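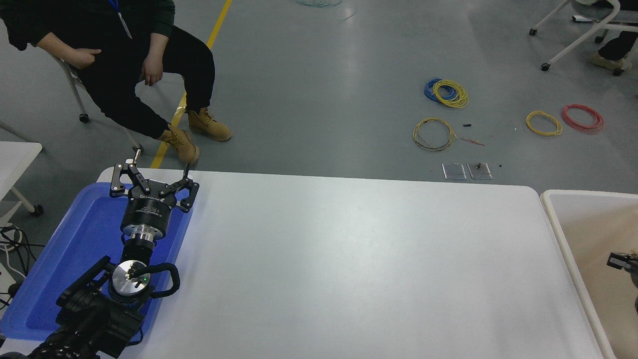
Packing bench, tray side. Blue tray on the left, beige bin on the right.

Workroom inspection, Kernard unit, May 2024
Checked by: Maite Valcárcel
Copy to: Gráinne Horgan, Stojan Pavlović
Room reference: 2906

Thank you all for letting me wander in with my clipboard again, and for the tea. I've put my comments under each heading as usual, and I've gone on a bit in places, so do skip to the actions if you're pushed for time (Stojan, I know you will!).

1. Table top clear and smooth
OK. The white top by the tray was bare when I looked, and the far corner is nicely rounded, so there's no sharp point at hip height for people going past with their arms full.

2. Trays
OK. The blue tray has a good raised rim. It sits well over to the left, so please keep an eye on how close it gets to the edge of the table.

3. Bins
OK, with a comment. The bin is handy where it is beside the table. I'd like a label on it, though, as Julián and I had quite a long chat about what belongs in it and came away with different answers.

4. Footwear
OK. Tan lace-up work boots at the bench, and lovely to see. Visitors still need reminding at the door.

5. Lanyards
Comment only. A blue lanyard was being worn round the neck. Could Gráinne check whether the ones we hand out are the breakaway sort? I meant to ask and then we got talking about the August shutdown.

6. Seating
OK. White chair on casters. Lock or park it when you get up, please, particularly on that smooth concrete.

7. Floor and walkways
Action needed, see below. 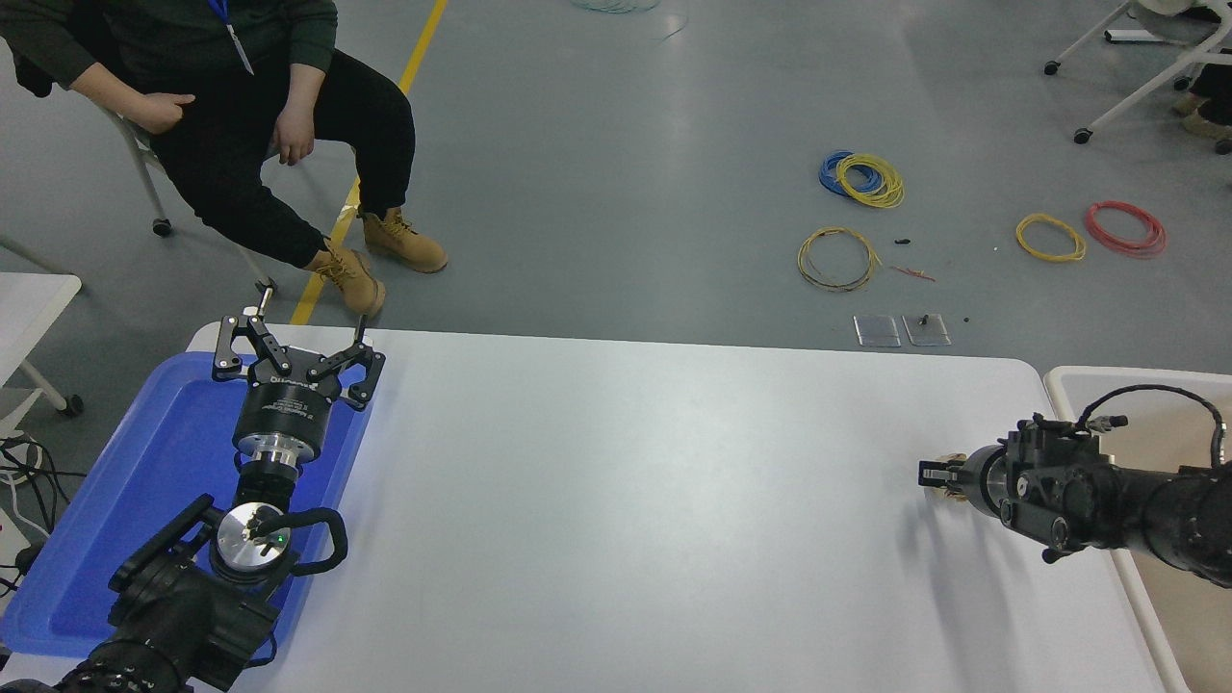 Item 7. Coils of wire on the floor beyond the table.

The yellow line itself is easy to see and I've no complaint there. It's the wire I'd like dealt with: blue, yellow and red coils lying on the concrete, with a short strand of reddish wire by one of them. A loose strand like that is just the thing to slide under a boot. There are also two small clear plastic pieces down by the far edge of the table, and clear plastic on a grey floor is dreadfully easy to miss.

Actions
Coils to go up on hooks or into a crate. Kyrylo has offered to find some hooks, bless him.
Offcuts and plastic bits swept up at the end of each shift.
Label for the bin (Julián).
Lanyard query (Gráinne).

Job number for the hooks is 1457.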